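Small Accessories: Basket to Drawer
Plulby storage pages, gallery 643

Hair ties, chain and other small pieces that had collected in one wicker basket, and the sorting method used to get them into a drawer. 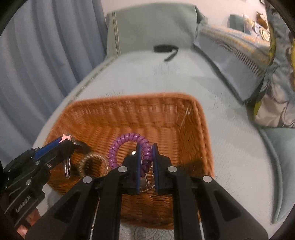 Purple spiral hair tie at the basket. A translucent pale gold ring with a ridged, coiled surface is on the basket floor, and there is a tangle of pale, shiny accessories lying in the same container.

Dorian Masson wrote in to ask why the basket was kept in use at all. A woven base collects bobby pins and earring backs in the gaps, he pointed out, and anything with fine links will find the one loose cane end in the wall. His own hair ties have been in a flat tin for years and he has never had to untangle one.

The objection is fair and the notes below deal with it. The basket stays, with a changed job. It is now the drop-off point at the end of the day and is cleared into the drawer once a month.

The page covers hair ties first, then chain and metal pieces, then the basket itself, then the drawer. Most of the method came from Erdal Bilgin, who did the first round at the Domley apartment in January and kept a log. Corrections to that log are marked where they apply.

Work surface
A bed with a plain sheet pulled flat. Small parts do not roll on fabric the way they do on a table, and a pale, solid color shows dark pins clearly. A patterned quilt is a poor choice. Turn off any fan. Do not use a bed with a gap between mattress and wall unless the gap has been blocked with a rolled towel.

Order of removal
Large and light items come out first, one at a time. Spiral ties are lifted straight up from the coil. Dragging one sideways across the basket floor pulls along whatever has hooked into it. If a tie resists, put it back down and look underneath before trying again. Chain is left in the basket until everything around it has been cleared.

Tipping the basket out is faster and was tried once. The log gives 20 minutes for the whole job by hand and nearly double that after tipping, most of the difference being one bracelet.

Spiral ties
Molded plastic coil closed into a ring. Sold as phone-cord ties or coil ties depending on the store. The coil behaves as a spring with open turns, and the open turns are the problem: a thin chain slips between two of them and then the tie closes on it. To free it, stretch the tie gently at that point until the turns part, and let the chain drop out under its own weight. Pulling on the chain tightens it.

Stretched spiral ties
A tie that has lost its shape can often be brought back with hot water from the tap. Leave it until the water cools, then dry on a towel. Results vary with the plastic. Clear and tinted ties in the Domley lot recovered less well than solid ones, but no attempt was made to match brands, so nothing firm can be said about the cause.

Thin ties and fine coils
Kept apart from the thick ones. They pass through the thick coils the same way chain does. A ring that looks like a hair tie may be a bracelet, particularly in gold or clear finishes. Test the stretch before assigning a compartment. If it does not give, it goes with the jewelry.

Fabric elastics
Low risk. They do not hook. They do hold hair, and the hair wraps clasps. Clean with a seam ripper or a fine comb before storage. Discard any elastic with exposed rubber, as degraded rubber will mark silver.

Chain
Lay the tangle on the sheet and do not lift it again until it is open. Find the clasps and close them all. Work from the loosest loop inward with two blunt needles or two wooden toothpicks. A pinch of talc helps with knots in very fine links, although it has to be wiped out afterward and is not suitable for pieces with pearls or glued stones. Olive oil was in the original log as an alternative. It has been removed – it picks up lint and takes longer to clean than the knot takes to undo.

Round metal pieces
Buttons, charms, earring backs, loose beads. All go into one lidded cup during sorting, whatever they are, and are identified at the end. Stopping to identify each piece as it appears was the largest single source of lost time in Bilgin's first round.

Clips and pins
Bobby pins go on a magnetic strip. Claw clips are stored closed. Snap clips are stored open or closed, but all the same way, or they catch each other.

The basket
Rectangular, orange-brown, woven wicker with a thick rounded rim. The wall weave is dense enough in places to hold small parts. The floor is ribbed, and the low points between the ribs are where flat pieces end up. After clearing, go along each rib with a soft brush, then turn the basket over above the sheet and tap the underside. Check the corners by fingertip. Corners are where the cane ends are tucked, and any end that stands out should be trimmed flush with flush-cut pliers, or pushed back with a drop of wood glue.

Liner
Added after Masson's note. A piece of cotton cut to the inside dimensions with a 5 cm turn-up on all sides, held at the top by four stitches through the weave. The stitches are loose so that the liner can be cut out and washed. Felt was considered and rejected: earring posts stick in it. Vinyl slides around unless glued.

Masson's tin
Tested for comparison. A flat tin does keep pins and backs where they can be seen, and it cleans up with a cloth. Its drawbacks are the lid, which gets left off, and the noise early in the morning. Metal on metal also scratches plated pieces. For hair ties alone it is as good as anything on this page, and readers who own only hair ties can stop here.

Drawer insert
Ditow shallow insert, with the fixed dividers cut down on one side. The long compartment takes spiral ties standing on edge in a row, which uses the depth better than laying them flat and allows any one to be taken without moving the rest. A row that is packed too tightly will hold the ties in an oval. Leave slack.

Small-parts tray
Schmieder tray, 50 mm compartments, lidded. One pair of earrings or one fine chain per compartment. The lid closes onto the dividers closely enough that a chain did not travel between compartments when the tray was turned upside down. A heavier charm bracelet did lift the lid. It now has its own pouch.

Placement
Drawer insert in the top drawer, small-parts tray behind it. The basket sits on the dresser directly above. The distance matters more than the container. In the first arrangement the tray was in a closet across the room, and the log shows the basket filling to the rim in less than a month.

Monthly clearing
Same order as the first sort: ties, clips, chain last. With a liner in place the brushing step can be skipped. Lift the liner at one corner and shake the small parts toward the opposite one.

What goes in the basket from now on
Hair ties and clips, any kind. Rings and bangles without stones. Watches should stay out, and so should anything with a chain, which goes directly to the Schmieder tray even if that means opening the drawer at night. This rule has been broken a few times in the Domley apartment. One necklace had to be worked out of a spiral tie by the method given above and came out undamaged.

Open points
Silver pieces in the tray have not been checked for tarnish over a full summer. An anti-tarnish tab is in the rear corner compartment and will be replaced when the packet says so. Bilgin would like a second liner so that one can be in the wash. Dimensions for the cut-down insert will be added once the edge has been sanded – at present the left side is uneven and should not be copied.

Corrections and measurements from other baskets can be sent through the Plulby form. Give the inside dimensions at the base as well as the rim, as most woven baskets taper.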